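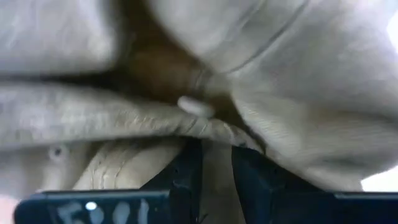

Wrist cam, gripper on a bunched-up piece, pale gray fabric

Budgeting a second arm for garment handling

nafula_u
We sort and fold returned clothing at our Flestley site. One arm is running now and I have to put in a number for next year by the end of November. The choice is a second arm with the same two-finger gripper, or keep one arm and spend the money on better fingers and a better wrist camera. Current throughput is 26 pieces an hour. Anyone been through this?

enogueira
Fingers first. A second arm with the same gripper gives you the same failures twice. Look at your photo, the fingers are up against a thick wad of cloth. How do you know how many layers you have?

nafula_u
We don't, most of the time. Bunched pieces get dropped and picked again, up to 3 tries, then they go to a person.

Mireille N
I'd go the other way. We bought fancy fingers from Skivier and they wore out in 12 weeks. Arms last. Get the arm, and put spare fingers on the same order so they come out of capital and not out of your maintenance line.

enogueira
Wearing out in 12 weeks sounds like a bad pad material to me. Ours at Olville are still on the first set.

Mireille N
You run towels. She has buttonholes and hems and who knows what else. It's not the same wear.

katia_camargo
Before either one, check the camera. Up close everything in that shot is soft, and the bright spot on the right is blown out. A fixed-exposure camera and a small light cost a lot less than an arm. We did that first and put off the bigger purchase for 2 years.

nafula_u
Lighting is a fair point — I had it down as zero. Does anyone have a line item for integration hours? The quote from Bugti leaves it out.

katia_camargo
Ask them for it in writing. Ours came in higher than the camera did.

nafula_u
Will do. I have a call with them Wednesday and I'll post what they say.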